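Moving the gun safe to a second-storey bedroom, is the floor going to cope?

Posted in Storage and Transport, 29th August

Bilal Moussa
We're shifting house in September and my father-in-law has handed over his rifles, along with the Zemano safe they've lived in since before I met his daughter. Two bolt actions, a .22, and a shotgun he claims he'll want back (he won't). The licence side is sorted. My trouble is the safe. It's 116 kg empty and the only room my wife will allow it in is the spare bedroom upstairs, on a timber floor. The garage is apparently reserved for a kayak.

Can I bolt it to the joists through the floorboards, or does it have to be masonry? And does ammunition need its own safe, or is the little lockable box inside this one good enough? The bloke at the shop said "should be right", which I've learned is what blokes at shops say about everything.

Qusai Daher
Timber's normally fine, but read your own state's rules before you drill, as they differ on weight and fixing, and the firearms registry will tell you over the phone if you can stand the hold music.

Mine is a Brirkora, a bit heavier than yours, and it's been upstairs for 6 years. Find the joists first. Floorboards alone will hold a bolt right up until someone leans on the other end of a crowbar. I used coach screws into two joists at the back and added a third fixing sideways into a wall stud. Put it in a corner, along a load-bearing wall if you've got one, with the long side running across the joists so more of them share the work.

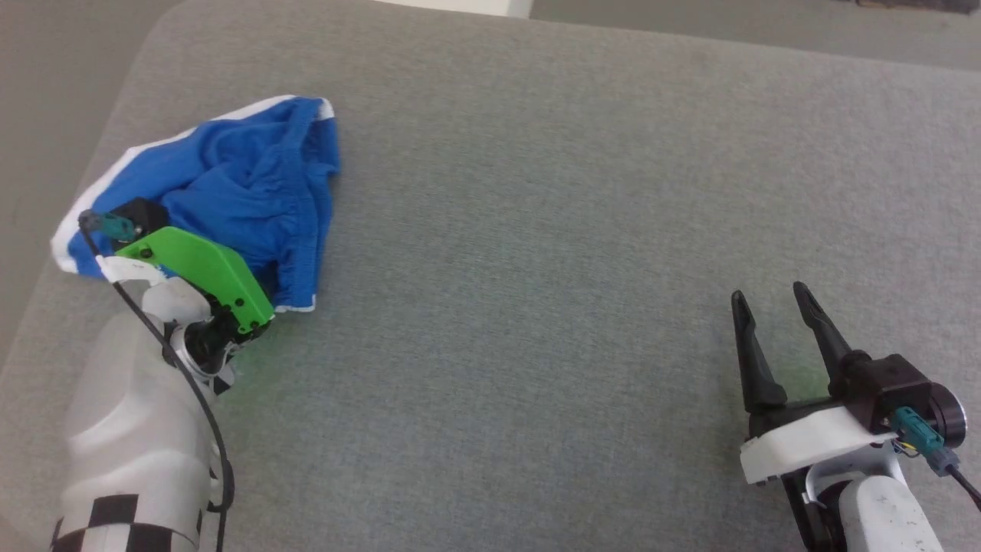
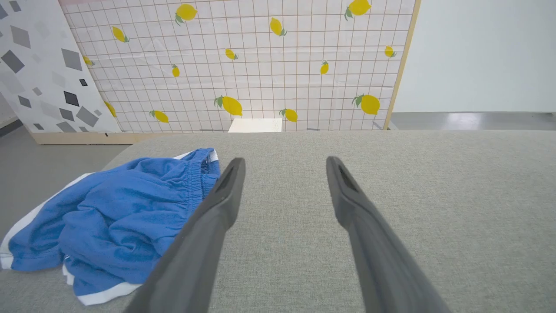

If the house is older than you are, pay a builder for 20 minutes of his time. Mine looked at the joists, sucked his teeth, and told me the bathtub was a bigger worry than the safe. We still have baths, but shorter ones.

As for ammo, I keep mine in a separate locked steel box in another cupboard. Some places accept the internal compartment if it has its own key and that key isn't hanging off the main one. Don't be the fellow who labels it.

Get movers for the stairs, too. I did it with my brother and a hired trolley, and he still brings it up at Christmas.

Abou Jaoude
just get a bigger safe. anything under 1000 kg they can carry off anyway

Bilal Moussa
Thanks Qusai, joists located, builder booked. Abou, I'll run that one past my wife and the floor.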